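Household Skills, Unit 4: Counter, Sink, Rack
Handout for the Clistcombe evening group. A. Urbańczyk. Notes from the board plus bits I forgot to say.

Bring this back next time, I only ran off 53 and the copier is dying.

1. Clear before you wash

Everything off the counter that doesn't live there. Cups first. Kids' cups, picnic cups, whatever. Check each one for spoons before you stack, spoons go in a seperate pile. Stack by size and not by color (I know, the sets look nice together. They jam.)

Stone counters: wipe, then dry. Polished granite shows every ring. No vinegar, no lemon. Mild soap only. If your at the Krishnan kitchen for practice it is dark granite, crumbs vanish on it, so run your hand across.
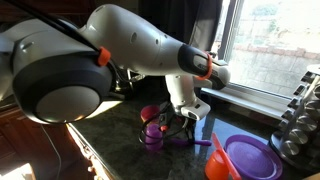
2. Order of washing

Cups and glasses. Then flatware. Then plates and bowls. Greasy pans last, fresh water if it has gone gray. Plastic holds grease longer than china, so go round the inside with your fingers. Feels slick = wash again.

Water as hot as your hands will stand, gloves help. Around 90 seconds of soaking for dried-on oatmeal, longer for egg.

Rinse from the top down. Don't forget handles, outside of the cup too.

3. The rack

Bowls tilted, never flat. Flat traps water under the rim and you get that smell. Plates on edge in the slots. Big plates with a raised rim often won't fit a small wire rack, lay them on a towel and flip once halfway. Lids lean at the back.

Wire racks: check the coating where the loops meet. Chipped = rust on your plates sooner or later. Small stuff falls through to the bottom, look before you lift. 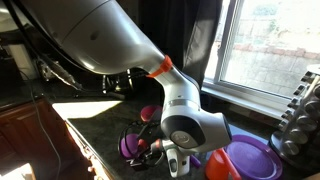

4. Stuff that stays out

Argument last week about this. My rule: used every day, stays. Everything else goes in a cupboard. Spice racks are the exception people fight over. The turning kind is handy but keep it out of direct sun, ground spices fade fast by a window. Paprika worst. Wipe the caps when you do the counter, greasy dust builds up on them.

Date your jars. Mine say June on half of them and no year, so no use to anyone.

5. For next time

- Do one full clear, wash, rack at home. Write down how long it took.
- Pick three things on your counter, decide stay or go.
- Read the Pinthorpe sheet on drying cloths, both sides.

Whoever has the Ninum booklet please return it, we have one copy.

Related handouts
Unit 2: Sorting a Cutlery Drawer
Unit 3: Sponges, Brushes, Cloths
Unit 5: Fridge Shelves
Unit 6: Small Kitchens, Where Things Go
Pinthorpe sheet: Drying Cloths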